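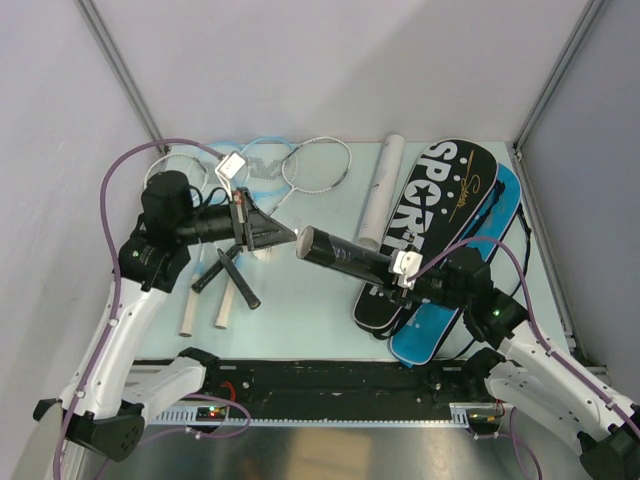
Two-arm cell handling a capped black tube, with rackets and skateboards on the table.

Trulent Enclosed Handling Cell
Product reference 546

The Trulent cell is supplied by Skendidero to laboratories and training centres that work with mixed household and sports goods. It is delivered with the Vellent rule set, which applies to every cell in service.

Conditions of use

Only one arm may hold an item at a time, except during a planned handover. At handover, the receiving gripper must close before the holding gripper opens.

Cables shall be routed along the links and left with enough slack for full wrist travel -- a cable that pulls tight at any point must be refitted before work resumes.

Long items are to be laid with their handles towards the front. Stacked items must be stable without support.

Hands must stay outside the enclosure while the arms are powered.

Servicing

Gripper fingers are inspected every 6 weeks and replaced after 2000 hours. Replacement fingers are stocked by Safavi under part number 297.

Printed copies of the rule set are available on request.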